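# Larkham robotics club takes on the kitchen counter

Ask anyone in the Larkham High robotics club what they did with their February and you will hear the word "counter" a lot. The club has gone all in on the household round of the Mateos Cup, a student contest run entirely in simulation, and the room is louder than it has been in years!

The household round is new this season. Teams get a virtual kitchen and a virtual arm, and they have to teach the arm to handle small jobs on the countertop. Points come from finished tasks, with extra credit for smooth motion and a stiff penalty for knocking into the cabinets. Each team gets 3 official runs, and the best one counts.

Larkham's entry is called Kutine, a name the students voted in over lunch. Senior Rocío Paredes leads the code side, and she has been in the lab most afternoons until the custodian starts flipping off lights.

"I like it so much more than the maze stuff we did last year," Paredes said. "You change one line and the whole arm moves differently. Then you want to stay and try one more thing, and suddenly it's six o'clock."

The club has logged 2,615 practice runs since winter break, most of them overnight on the old machines in the media lab. Adviser Jairo Betancur, who teaches physics, got the school to leave 20 of those computers on after hours. He checks the results from home before breakfast (his wife has asked him to stop reading them out loud).

Kutine at the counter, in simulation:

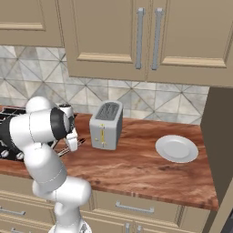
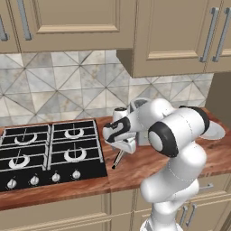
Paredes and her teammates have put most of their effort into approach angles, the way the hand comes down toward whatever it is supposed to pick up. It is slow, picky work, and they love it. Thin objects are the hard part, like the utensil lying on the wood near the stove, where the two fingers have to come down close to the countertop without hitting it. A whole page of the team notebook is taken up with sketches of wrist positions, and the freshmen have started adding their own in the margins.

The official runs are next month, against a field that includes Emar Academy, winner of last season's maze round with 3,669 points. Betancur says his students bring up that score at least once a meeting. Before then the club will hold an open lab in Room 20 after the last bell, and anyone who wants to try steering the arm is welcome to drop in. New members can still sign up, no coding experience needed.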